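5.2 The surface-height fault

We had planned to use this section for a tidy account of grasp success across the two sites, and some of that has survived in Section 5.4. What took up most of our July, though, was a fault that we did not design the study to find, and which we now think is the more useful thing to pass on to other groups. It concerns what the Bidby controller does when the wrist camera has very little to look at. We will go through it at some length, partly because the shorter version we gave at our own lab meeting left people with the wrong idea of where the trouble was, and it took us most of an afternoon to put that right.

Readers will recall from Section 3 that the controller makes its own estimate of how far the wrist is from the work surface. It does this from the wrist image alone, using whatever detail it can find there, and it compares the answer with the height worked out from the joint angles. When the two agree within 6 millimeters, the arm goes on down at normal speed. When they disagree, it is meant to slow down and look again. This arrangement had served us well through the whole of the earlier Oltonitz work, where the table was covered in a patterned cloth and there was always plenty of detail for the camera to hold on to. We were fond of it, and perhaps a little too trusting.

For the present study the cloth was taken away and the arm worked over a plain pale surface. We ran 1,599 descents in all. In 73 of them the arm went lower than the commanded stopping height, and in 20 of those 73 it pressed on the surface hard enough for the force limit to cut in and halt the motion. No person was near the arm at any of these moments, and the force limit worked every time it was called upon, which we were very glad of. Still, the force limit is there as a last resort, and a last resort that gets used 20 times in one study is telling you something.

Our first thought was the lighting. Our second was that the wrist camera had worked itself loose in its bracket, and Brodie Merrick spent two patient days taking the bracket apart, checking it against the drawings and putting it together again, to no effect at all on the fault. It was only when we laid the wrist images from the bad descents side by side that we began to see what they shared. Nearly all of them looked very much like the view in Figure 7.

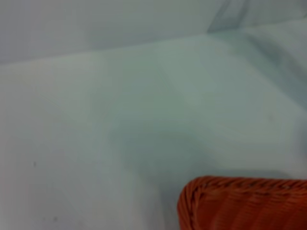
Figure 7. Wrist-camera view of the pale work surface, with the braided rim of the orange wicker basket at lower right.

A person looking at Figure 7 has no great trouble with it. There is a pale surface and there is a basket in the corner, and we would all guess that the surface carries on more or less flat between the two. The height estimator has a harder time. The whole view is soft, the surface offers it next to nothing in the way of texture, and the best-defined detail anywhere is the weave along the basket rim. So the estimator does what it was built to do and gathers its evidence where the evidence is. In views of this type almost all of the points it kept were on the basket, and the height it reported was, in effect, a height for the rim – which is not the same as the height of the surface, and which we had no business treating as if it were.

That much would have been a modest error and the slow-down rule ought to have caught it. The reason it was not caught lies in a piece of our own code, and we would rather say so plainly than leave it for somebody else to find. When the number of usable points falls below a set minimum, the controller stops asking for a fresh estimate and holds on to the last one it believed. Saskia Maihi traced the bad descents through the logs and found the same order of events in each. The arm started down with a reasonable estimate. The points on the surface dropped out as the view lost its detail, leaving a handful on the rim. The count hovered at the minimum, dipping under it and coming back, and each time it dipped the old estimate was held and marked as current. The comparison with the joint angles was then being made against a number that was already out of date, corrected by the joint angles themselves. Naturally the two agreed. The check had ended up checking the arm against its own account of where it was.

We should add a word about the shadow, as two of our reviewers on the earlier draft asked about it. There is a broad, soft shadow on the surface in Figure 7, densest close to the basket, and it is fair to wonder whether it misled the estimator too. We looked into this as carefully as we could. Shadows of this kind have no sharp outline, and the estimator kept very few points on them. In the logs we could not find a descent in which shadow points alone moved the answer by an amount that mattered. We are less sure about views where a shadow has a harder edge, and we did not collect enough of those to say.

Two changes were made. First, a held estimate is now marked as held, and the comparison is not allowed to pass on the strength of one. The arm slows, and if nothing better turns up it stops and asks for help. Second, the estimator must now find its points in at least two well-separated parts of the view before its answer is accepted, so that a single well-textured object in one corner can no longer speak for everything else. Brovel, the simulator we use for replaying logged runs, let us pass all 73 of the bad descents through the changed controller. None went below the stopping height in replay. The price was a good deal of extra stopping over bare surface, some of it plainly unnecessary to anyone standing there watching, and we have not found a setting that does away with it.

Replay is kinder than the real thing, and we do not want to lean on it too hard. The images are fixed, so an arm that stops early in replay goes on seeing the views from a run in which it did not stop. We have begun repeating the descents on the arm itself, at reduced speed and with the force limit lowered, and the logs from these runs will be added to the study archive as they are completed. The changed controller has been the default on both arms since 3 August 2026. Groups still using the older one over plain surfaces are advised to turn off the holding of estimates altogether, which can be done in the settings file and needs no change to the code.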